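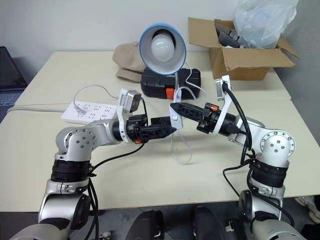
**モストサイド杯**(Mostside Cup)は、対戦格闘ゲーム『Allero』の大会です。百科事典っぽく書くつもりですが、私は第1回から通っているただのファンなので、ところどころ思い出話が混ざります。ご容赦を!

## 概要

主催はゲームイベント会社のVirnar。毎年8月に開かれ、予選から決勝までを3日間でやりきります。参加枠は1000人で、前回はほぼ900人が実際に会場まで来ました(当日欠席がけっこう出るんですよね、この大会)。

試合はダブルエリミネーション方式。予選は2本先取、上位31人に前回優勝者を加えた決勝トーナメントからは3本先取に変わります。この切り替わりで急に強くなる選手がいて、私はそこを見るのがいちばん好きです。

## 歴史

もとは「Mockus」というゲームバーの店内大会でした。筐体の前に立ち見が並んで、トーナメント表は手書き。それを常連だった樋口明彦(Akihiko Higuchi)さんがVirnarに持ち込み、いまの形になったという経緯です。店内大会時代の記録はあまり残っていなくて、優勝者の名前も人によって言うことが違います。私の記憶もあやしいので、ここには書きません。

## 配信

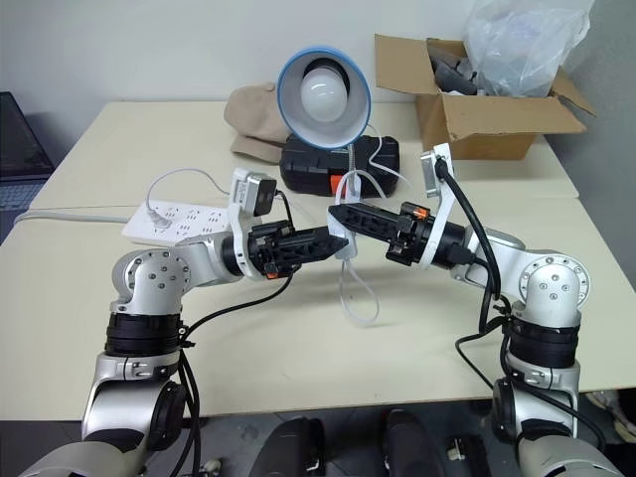 **モストサイド、8月** ― 配信は初日の午前10時開始で、メインとサブの2チャンネル。メインには実況と解説がつき、サブは予選の試合をゲーム音だけで延々と流します。地味に見えて、無名の選手がとんでもない連携を出したりするのはだいたいサブのほう(去年は昼ごはんを食べそこねました)。

決勝は最終日の午後7時からですが、予選が押すと平気で1時間くらいずれます。録画は翌日から両チャンネルとも見られます。

## ルールをめぐる話

試合中のコーチングは、ゲームとゲームの合間に限って認められています。以前は全面禁止でした。コントローラーは持ち込み制で、連射機能つきは不可。対戦前に設定を確認する時間が少しだけもらえます。

## 関連項目

- Allero
- Virnar
- ダブルエリミネーション方式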